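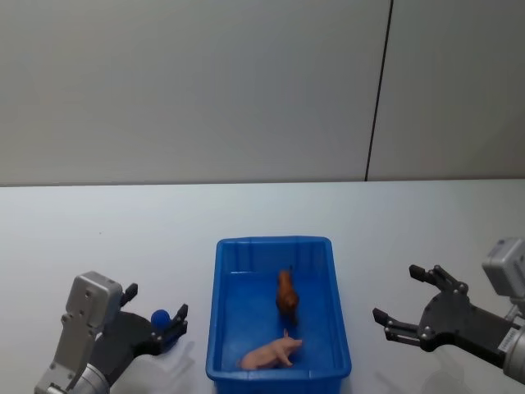 Ustell Curbside Recycling Records: Read Before Use

Version of July 2025
Maintained by Madalena Guerreiro

What is in the files

pickups.csv has 3,000 rows. Each row is one stop on one collection route in Ustell, with the street, the route number, the crew's contamination grade and, where there was one, the note left for the household. Eight routes are covered.

loads.csv has the weights and reject rates for loads delivered to the Drivon sorting plant. There are 37 loads. They can be joined to pickups.csv on route and load_id.

notes.txt is the free text from the crew sheets, typed up as written, spelling and all.

Why it exists

Dunleavy, the hauler, told the town that recycling quality in Ustell had improved a great deal after the sticker campaign in March. The town repeated it in the newsletter. I asked for the records behind the claim and got paper sheets. I typed them up. I have no stake in the campaign failing, and I would be glad if somebody could show me that it worked. I don't think these files can do that.

The contamination grade

Crews grade each stop clean, minor or dirty. The written guidance for this is one paragraph long. It defines dirty as "enough wrong material to be a problem" and leaves minor undefined. Two crews working the same street in different weeks gave grades so far apart that I went back to the paper to see if I had mistyped them. I hadn't.

Crews also grade what they can see with the lid up. A diaper under a layer of newspaper gets a clean. The plant would find it, but the plant only sees the whole load, so you can't trace it back to a stop.

Please don't turn the grades into 1, 2, 3 and average them. I have seen a chart made that way and it looked very convincing.

The sticker campaign

The stickers went out on the same routes that were switched to a new crew sheet. The old sheet made the crew write a grade at every stop. The new one treats a blank as clean. Clean grades went up on those routes, as they would have with no stickers at all. The column sheet_type says which sheet was used. If you drop the blanks, most of the improvement goes with them.

Comparison with Ernen

Ernen comes up at every meeting as the town that got this right. Their reject rate is lower on paper. Their loads go to a different plant, which counts wet cardboard as accepted. Drivon counts it as rejected. Until somebody runs both towns' material past the same sorting line, I would leave Ernen out of it.

Known problems

56 rows have no street name because the sheet got rained on. They are marked street = unknown. I did not guess.

Route 4 has a gap where the sheets were lost. Dunleavy says they were never filled in, the town clerk says they were. The rows are missing either way.

Load weights are copied from plant tickets. A few tickets show the same weight to the pound for different loads. I left them in and flagged them in weight_check.

"Glass" in notes.txt sometimes means glass in the recycling and sometimes means broken glass on the road next to it.

What you could use it for

Teaching people how messy a simple form gets. Checking how often notes were left, which I trust more than the grades. Planning a better crew sheet.

I would not use it to rank streets, to set fines, or to decide whether to pay for a second round of stickers.

Privacy

House numbers were removed. On two short streets that may not hide much, so those streets have been merged under one name in the file.

Corrections

Send them to me with the row ID and a reason. If you have the missing Route 4 sheets in a drawer, I'd like those too.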